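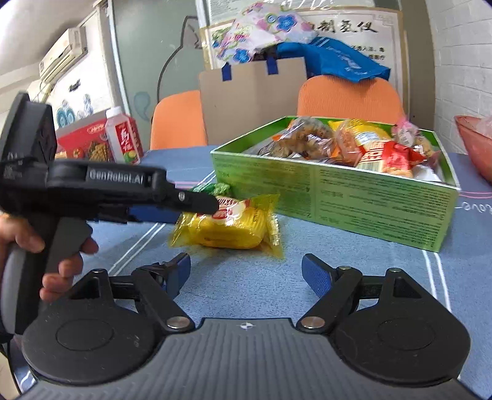
Wunley is a contract packer of snack foods and wrapped candy. The company was founded in 2000 in Jikmont and runs 17 packing lines at a single site. Halilović, the original family business, remains the majority owner.

Film is bought in printed and slit to width. Seal temperature and dwell time are set per film grade and recorded with each batch - records are available to customers on request.

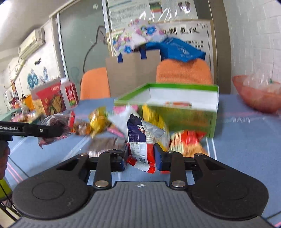 Minimum order is one pallet per flavor. Mixed cases are packed by hand on the Drurno line, which handles up to 104 cases per hour. Standard lead time is four weeks from receipt of film, or six weeks in November and December.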